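Re: [Arnton-house] Marks on the bedroom wall, and the bed

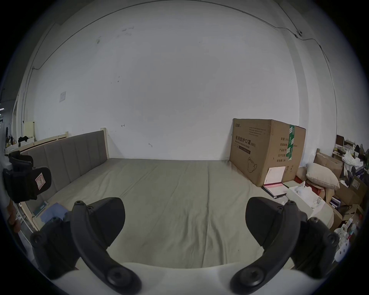 I went over the back bedroom again before replying, and I agree the wall needs doing before anyone moves in. The Gruvico wipe-clean paint was put on in April and should take a damp sponge, so I would try that first. There are faint grey smudges and scuffs behind the bed, and a small cluster of darker marks higher up which may need touching in. We have half a tin left in the cupboard on the landing.

On 20 Jun 2024 the house account wrote:
> Can someone check whether the wall in the back bedroom
> needs repainting or only a wash? Also, is the grey
> headboard staying? The Butar one is still in the garage
> and it cost us 129 pounds, so we ought to use it somewhere.

I would keep the grey one. The padding is in good order and the light wood round it goes with the side rail. The Butar one is 50 mm too wide for that corner anyway. Could it go in the front room?

The grey-beige sheet can stay on until the wall is finished, then it needs a wash and an iron. The Kälin mattress protector is in the airing cupboard.

If the sponge doesn't shift the marks I'll paint that wall only.

--
Arnton-house list
To leave, send a blank message with "leave" as the subject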